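Simulation: Greifer fährt schräg ans Radio und bleibt stehen - Kamera oder Regler?
Forum > Robotik > Simulation und Steuerung

Nadine Yammine
Hallo, kurze Frage, muss das bald abgeben. Zweiarmiger Roboter im simulierten Schlafzimmer, soll das alte Radio auf der Kommode greifen. Steuerung Natik, Szene selbst gebaut. Von 9 Versuchen 5 abgebrochen, immer Fehler 247 (Zielpose nicht erreichbar). Handgelenk dreht vor der Kommode weg, dann Stillstand. Szene sieht so aus:
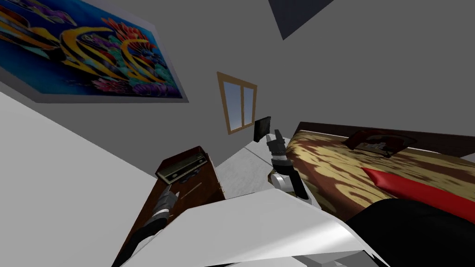 Was ich schon probiert hab
Geschwindigkeit runter, Timeout auf 200 ms, neu gestartet. Nix. Kollision ist aus, also daran liegts nicht. Hier noch die Handkamera:
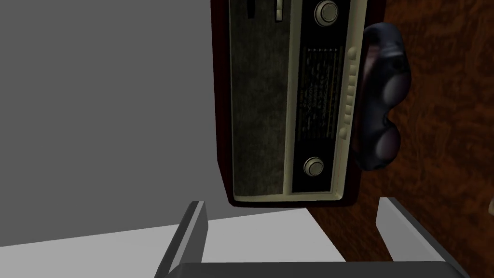
Handkamera, Radio vor offenem Greifer

Jemand ne Idee??

Zaid Nasrallah
Hatte ich auch mal, bei mir war's der Timeout. Mach den höher. Sonst neu installieren.

Ro-un Shim
Timeout glaub ich nicht, dann käme ne andere Meldung. Guck dir das zweite Bild an, Radio liegt quer. Dein Ziel ist vermutlich im Kamerasystem angegeben, der Planer erwartet aber Basis. Dann will er das Handgelenk um 90 Grad zu weit drehn und rennt in die Gelenkgrenze - Stillstand. Also erst Frame der Zielpose prüfen, dann Transformation Handkamera zu Flansch.

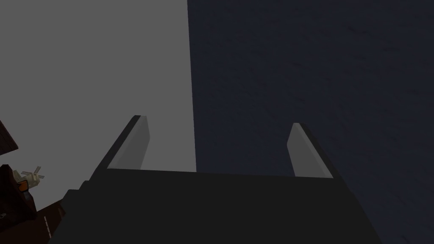
Und mach die Kollisionsprüfung wieder an, auch in der Simulation. Wenn das so auf den echten Arm geht, fährt der dir in die Komode. Wenns dann noch hakt, Gelenkwinkel kurz vorm Abbruch posten, alle, nicht nur Handgelenk.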